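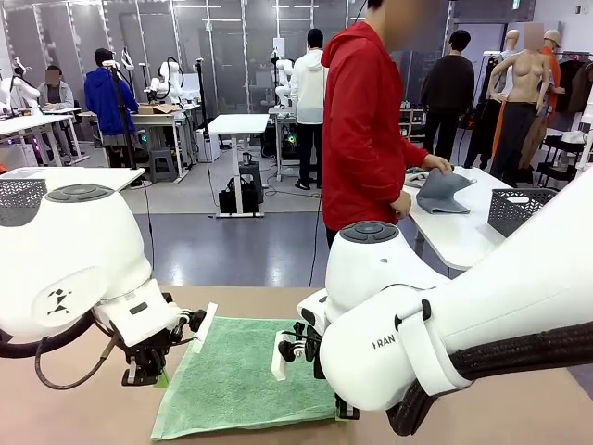
Why Do Towels Have All Those Little Loops?

Last updated: October 2026

Print this page | E-mail this to a friend

Go and get a bath towel and put your nose right up close to it. Closer! See all those tiny loops of thread standing up like grass? I used to think they were just there to feel nice and fluffy on your face, and they do, but they have a much bigger job.

Their job is drinking.

Okay, so water is a bit sticky. I don't mean sticky like jam, but it does like to grab hold of things, and it loves grabbing hold of cotton. When a drop touches a cotton thread, it creeps along into the tiny gaps between the fibers and keeps going, even uphill. Grown-ups call this capillary action (say it KAP-uh-lair-ee). You can call it creeping water if you like, I often do.

Now think about a bedsheet. It can be made of cotton too, but it's flat, so there isn't much thread for the water to touch. A towel has loops sticking up all over it, which means loads more thread packed into the same space. More thread, more gaps, more places for water to creep into. Cloth with loops like this is called terry cloth. 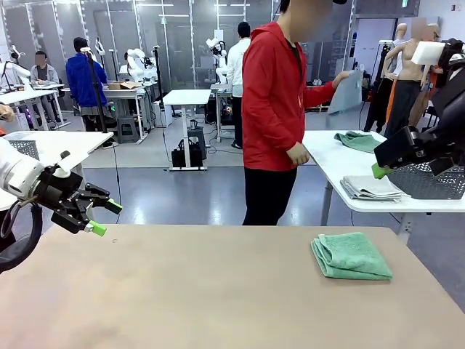
A green terry towel, folded up.

Want to try it? You'll need a grown-up who doesn't mind a wet kitchen, plus 3 small cups, a measuring jug, and 3 bits of old cloth cut to the same size. I used a piece of terry towel, a piece of cotton T-shirt, and a piece of a shiny raincoat lining.

Pour 100 milliliters of water into each cup. Push one piece of cloth into each, wait while you sing a whole song (any song, I picked a very silly one), then lift the pieces out and let them drip back into their own cups. Pour what's left into the jug, one cup at a time, and write down the number. The cup with the least water left had the thirstiest cloth! In my kitchen the towel won easily and the raincoat lining hardly drank a thing.

One more puzzle. Why does a brand-new towel sometimes just push the water around? New towels can have a coating left on them from the factory that makes them feel extra soft, and water has trouble getting past it. A wash or two usually helps. Too much fabric softener can cause the same trouble, so go easy on it if you're the laundry helper at your house.

And hang your towel up when you're done, please. A towel in a heap on the floor stays damp for ages, and then it starts to smell like old socks. Yuck!

9 comments | 200 shares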